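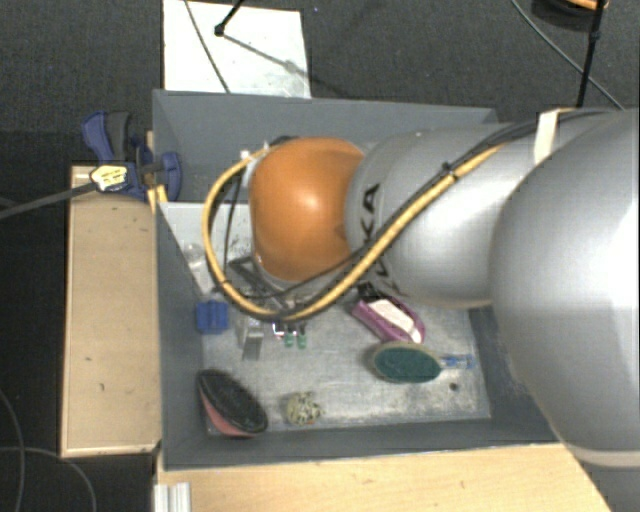 September 2020

Thursday. Second week with the picking arm at station 2 and I still get in early to look it over before anyone else is on. The Hurnthorpe people said the changeover would be done by June, so we are well behind, but it is in and it runs. This morning I put a mixed bin under it, the kind of odds and ends that come back as returns and used to go straight to the hand sort tables. The brush with the clear blue handle is the sort of thing I wanted in there, because the handle points one way and the head is a different shape altogether. Same with the purple item lying next to it. The little green fingertips look too small for any of it. I left the blue block over on the left by itself.

Target from upstairs is 100 picks without a person stepping in. I don't know who chose that number. On hand sort we never had a number like that, we had a full cart or an empty one.

The change I notice most is the talking. When there were six of us at the tables you talked all shift and your hands did the work. Now two of us stand by the cell and watch, and you can't talk much because you are listening for it to stop. My back is better. My feet are worse. I asked for a mat and was told to put it on the Kincombe order, so I did.

The other four went to packing. They say it's fine. The break is 30 minutes over there, same as ours, but it starts at a different time, so I ate alone again. Leftover rice and the last of the soup.

The Sokness training is 28 pages on the tablet. I got through the part on clearing faults and the part on cable checks. Cable checks I can do already. You look along the yellow one and make sure it has enough slack to go around the joint and isn't rubbing, and you look at the ties. The rest is menus. They will pay a bit more once I pass, though nobody has put the amount in writing.

I keep thinking like a sorter. I see something leaning in the corner of a bin and my hand starts to go in. Rule is stop the cell first, every time, and I have to say it to myself.

Need to ask about the late shift before the schedule goes up. Also bring the other shoes tomorrow.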